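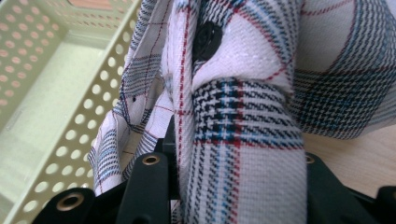 Print this page
E-mail this page

Comparing two finger sets for hand-held grippers on cloth
Speaker notes, Fuvcombe bench meeting, May 28, 2022
Speaker: Zewditu Gashaw

Opening. Introduce self. Sumeya Mersha ran the camera side and will take questions on timing at the end. State scope early: two finger sets, one wrist camera per gripper, one head camera. No arm results today. The arm work at Domgate is on a separate schedule.

Task definition. One shirt, one basket, one table. The operator picks the shirt up, places it in the basket, takes it out again. Two hand-held grippers, left and right. Folding was dropped in January and is not covered.

Why a shirt. Woven cloth with a check gives the tracker plenty to hold on to. It also hides the fingers from the wrist camera as soon as the cloth bunches up. Both effects matter for the comparison, so say this before showing numbers.

Finger sets. Set A is the Beyene pattern, flat pad, no liner. Set B is the Cukton pattern, same outer size, with a shallow rib across the pad. Same mounting screws for both. Swap time is short enough to change sets within a session. Remind the audience that pad wear was not measured.

Recording. Total of 3237 attempts kept after review. Of these, 716 were with Set B. The rest were with Set A. The imbalance is a real weakness. Do not compare raw failure counts between sets; use rates only.
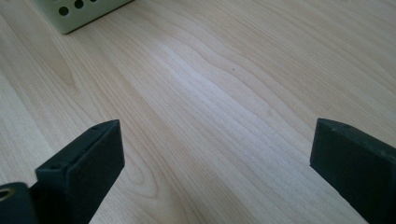
Open position. Each recording starts with the jaws open and clear of the work. The opening width is read from the wrist view and checked against the encoder. If the two disagree, the attempt is flagged and goes to manual review. A total of 462 attempts were flagged, most of them in the first week, before the encoder zero was reset.

Background. Wood grain was a concern. The tracker will lock onto grain lines if nothing else is in view, and long wavy grain is worse than short grain. Pause here. Someone from Domgate usually asks about using a plain mat. Answer: tried, loses position when the hand moves quickly, went back to bare table.

Fingers against background. Dark fingers on a pale table separate cleanly at one fixed threshold. Dark fingers against dark cloth do not. For anyone printing their own set, pick the color after picking the table.

Head camera. Used for hand positions relative to the basket and for sorting attempts by type. Not used for grip width. Resolution at table distance is too low for that.

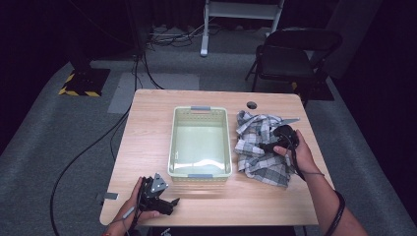
Head camera view, both grippers at the table, basket empty.

Cable routing. Cable along the forearm adds a small steady pull on the wrist. Operators adapt to it. Strain relief at the elbow reduced dropouts but did not remove them. A lighter cable is on order.

Results, short form. Set B holds a single layer better. Set A releases more cleanly into the basket; the rib tends to drag the last fold. On bunched cloth no difference we would defend.

Open items. Even out the two sets. Target is 2000 attempts each under the same lighting. Repeat the release test with a lower rib. Fix the clock offset between wrist and head cameras (Sumeya to cover).

Hand over to Sumeya. Leave the results table up during questions.

Print this page
E-mail this page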